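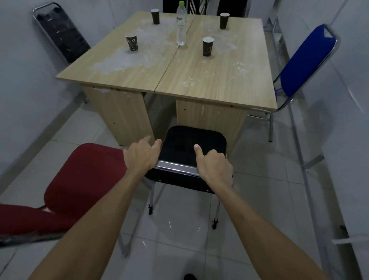 Meeting room at Pelline, first floor: chair being handled at the paired desks, with white residue on the tabletop.

Forach Shared Workspaces Programme
Progress report to the Goicoechea Fund
Period covered: January to June

1. Purpose of this report

The Fund agreed to support the refurnishing and daily upkeep of the shared meeting rooms at Pelline for a period of two years. This report sets out the work carried out in the first half of the second year, the position against the agreed targets, and the matters on which we would welcome the Fund's view before the next instalment is released.

2. Summary of progress

The rooms have remained open throughout the period. The reset routine introduced last autumn is now in use on both floors, and 59 of the 200 items on the furniture register have been inspected and graded. The remaining items are to be inspected by the end of the year. Spending is within the approved budget, with a small underspend on cleaning materials and a small overspend on replacement chair feet.

3. The reset routine

Each room is to be put back in order after every booking, within a window of 30 minutes. The order of work is fixed. Cups and bottles are cleared from the tables and any remaining liquid is poured away. The tabletops are then wiped and left to dry. Chairs are returned to the table last, with the backrest parallel to the near edge and the seat tucked in as far as it will go.

At the start of the year chairs were being returned first, so that they had to be pulled out again for the wiping. The written instruction was corrected in February. Staff were also asked to hold each chair by the back with both hands and to lift it clear of the floor, as dragging had marked the new flooring in the corridor rooms. No further marks were recorded between March and June.

The 30-minute window has been met on most working days. It is missed most often in the late afternoon, when bookings run one after another and users stay on to finish their drinks. We propose to close bookings five minutes before the hour from September and to review the effect at the next reporting point.

4. Condition of the furniture

4.1 Desks

The meeting tables are made up of pairs of rectangular desks pushed together. This arrangement was chosen at the outset so that rooms could be divided for smaller groups, and it has proved useful. It does have a drawback: the seam between the tops collects crumbs and dust, and the two halves drift apart over the course of a week. Staff now close the gap as part of the morning check.

The pale wood-grain laminate has worn reasonably well on top. The lower panels have fared less well, and white scuffs are common on the side nearest the chairs. Some panels also show small holes, including screw holes near the upper edge. These do not affect use. We intend to fit plain cover caps to the screw holes where the size allows and to leave the rest as they are.

4.2 White residue on tabletops

The Fund's visitor asked in March about white powdery patches on several tabletops. They are still present on some desks, either as a broad smear or as scattered spots. We have not yet established the cause. The two explanations under consideration are cleaning product left behind when the cloth is too dry, and dust from the wall repairs carried out over the winter. A trial is under way in which half of the rooms are wiped with clean water only. The results will be reported to the Fund in the autumn. In the meantime, any table showing residue is to be wiped a second time before the next booking.

4.3 Chairs

The black padded chairs were bought second-hand from Clodetti in the first year of the programme and remain sound. The cushioned seats and the metal trim along the backrests clean easily. The weak point is the rubber feet on the thin metal legs, which work loose and are sometimes lost during moves. A supply of spare feet is now kept at each reception desk, and a check of the feet has been added to the furniture inspection.

5. Cups and bottles

Disposable cups remain the largest part of the waste cleared from the rooms. Paper cups and part-finished water bottles are regularly left on the tables, often at the far ends where they are easily overlooked. A collection point for cups was placed outside the first-floor rooms in April — users have taken to it more readily than expected, although bottles are still put in with the cups and have to be sorted by hand. A separate bin for bottles has been ordered.

The proposal to supply washable cups has been put back. The kitchen at Pelline has no space for a second dishwasher, and washing by hand would take staff away from the rooms at the busiest times of day.

6. Work planned for the next period

Inspection of the remaining items on the furniture register.
Completion of the wiping trial and a decision on cleaning product.
Fitting of cover caps to desk panels on the first floor.
Installation of the bottle bin and new signs at the collection point.
Review of booking times.

7. Matters for the Fund

We ask the Fund to approve the transfer of the underspend on cleaning materials to the line for chair repairs. We also ask whether the Fund would wish the furniture register to be submitted in full with the final report, or in summary form only. A reply on both points by the end of August would allow orders to be placed before the rooms return to full use.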